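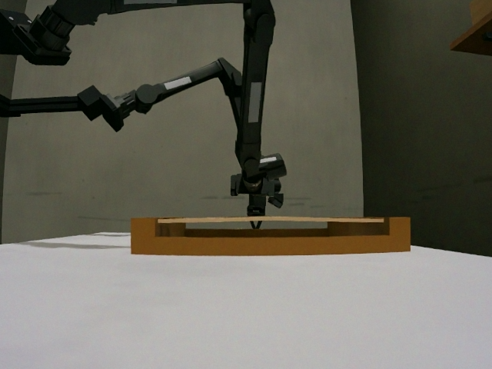 Grenel Robot Club: common questions

Who can join?
Anyone in years 10 to 13. You don't need to have done any coding.

What do we work on?
Arm control, mostly in simulation. Beginners start with two black arms, a white tabletop and a wooden frame.

Do I need my own computer?
No. If you bring one, it needs 3 GB of free space for the simulator.

How are teams made up?
Three to a team. Tell Wanda Piątek if you want to be with a friend.

Is there a competition?
Yes, the Plomon Cup in March. Each team hands in one program, and it is run 1000 times with the frame in different places. Last year's best entry managed 941.

Can I change the arm model?
Not for the Cup. For your own projects, yes.

Where do I send my program?
Put it in your team folder by 4 pm. Late entries go into the next run.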